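Robot Handling Lab
Handout 3: Comparing Grippers on Thin and Round Things

Welcome back! Today we get to the fun part, where the fingers finally touch something. Read this before you come to the bench, and bring your notes on finger shape.

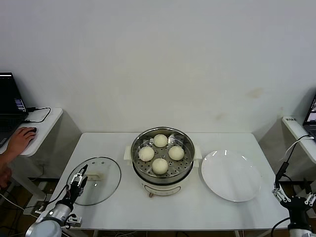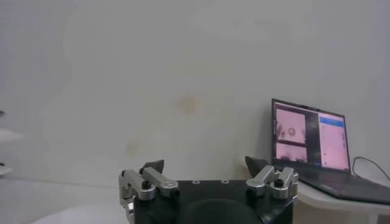

Lid grip from the head view, and an open gripper from the wrist view.

What we are comparing

Two sets of fingertips, the Revau pads and the Plevetti wedges, on the same arm with the same Akolgo controller. Keep the closing speed the same for both, or your numbers won't mean much.

The glass lid is a lovely test piece. It's thin at the rim, smooth, and round, so a small error in angle shows up right away (watch the far edge when you lift!). The buns ask for the opposite skill: a light, wide grip that stops early.

For each fingertip set

1. Open fully and save a wrist view.
2. Approach the rim level with the table.
3. Close, wait, then lift slowly.
4. Do 3 tries and write down every slip, even tiny ones.

Reading for next time

Muswood notes, section on contact area. The sketch of a wedge meeting a curved rim is great, so spend some time on it.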